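# Capítulo 7. El escritorio y sus cajones

Al terminar este capítulo, el alumno sabrá distinguir las zonas de un escritorio, decidir qué objetos corresponden a cada una y redactar una ficha de orden para un mueble con cajones y huecos abiertos. Se dan por conocidos los términos del capítulo anterior, en particular *superficie de apoyo*, *fondo útil* y *hueco muerto*.

## 7.1 Un mueble que se llena solo

El escritorio plantea un problema distinto al del armario o la despensa. En un armario las cosas se guardan y se sacan. En un escritorio, además, se trabaja, y buena parte de lo que hay encima está ahí de paso: una carta por contestar, una caja que todavía no tiene sitio, un cargador. Si ese paso se alarga, la superficie deja de servir para escribir y la persona acaba trabajando en la mesa de la cocina.

En las visitas de prácticas a la residencia Vindance, los alumnos del curso anterior encontraron esta situación en la mayoría de las habitaciones. Los escritorios eran iguales, con un tablero de 80 centímetros de fondo, y sin embargo el espacio libre variaba mucho de uno a otro. La diferencia estaba casi siempre en los cajones. Donde el cajón se abría bien y tenía un contenido claro, el tablero estaba despejado. Donde el cajón se atascaba o guardaba de todo, las cosas se quedaban arriba.

## 7.2 Las tres zonas

Para estudiar el mueble lo dividiremos en tres zonas, que se anotan siempre en el mismo orden.

**Zona de trabajo.** Es la parte del tablero que se alcanza con los codos apoyados. Debe quedar libre al final de cada jornada. En los tableros de borde curvo conviene medirla desde el punto más entrante, donde se coloca la silla.

**Zona de reserva.** Comprende el fondo del tablero y los estantes o casilleros incorporados. Admite cajas con tapa, archivadores y objetos que se usan cada semana. Las cajas tienen una ventaja - se levantan de una vez para limpiar - y un inconveniente: sobre una tapa plana se apoya cualquier cosa, y entonces la caja ya no se abre.

**Zona cerrada.** Son los cajones. Un cajón se revisa abierto del todo. Con el cajón a medias se ve la parte delantera, que suele estar ordenada, y se olvida el fondo.

El suelo bajo el tablero no se considera zona de almacenaje. Lo que aparezca allí se anota aparte, en la línea de observaciones, y se le busca destino antes de dar la ficha por terminada.

## 7.3 La ficha de orden

Usaremos el modelo Kyriakidis simplificado, que cabe en una hoja y consta de ocho líneas. Se rellena de pie, delante del mueble, antes de mover nada.

1. Habitación y pared en la que se apoya el mueble.
2. Material aparente y color.
3. Objetos en la zona de trabajo.
4. Objetos en la zona de reserva.
5. Número de cajones y estado de apertura.
6. Contenido de cada cajón.
7. Observaciones, incluido el suelo.
8. Propuesta de cambio.

Un error frecuente es escribir la propuesta antes que el contenido de los cajones. Otro es anotar como «varios» todo lo que no se reconoce a primera vista. Si un objeto pequeño no se identifica, se describe por su color y su tamaño y se pregunta después a quien usa el escritorio.

## 7.4 Antes de empezar

Despeje el suelo delante del mueble para poder abrir los cajones por completo y deje sitio para moverse a ambos lados. Trabaje con ropa cómoda y las mangas cortas o recogidas. Saque los objetos de uno en uno y devuélvalos al mismo lugar hasta que la ficha esté completa; los cambios se hacen en la sesión siguiente, con la hoja a la vista. Si un cajón estaba abierto al llegar, anótelo así en la línea cinco y no lo cierre todavía.
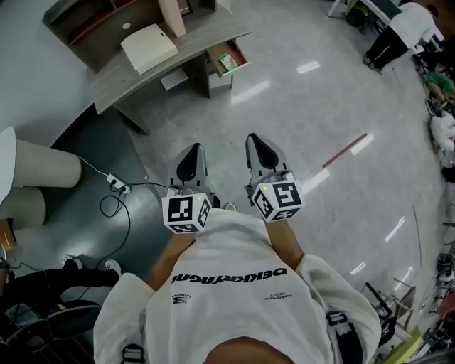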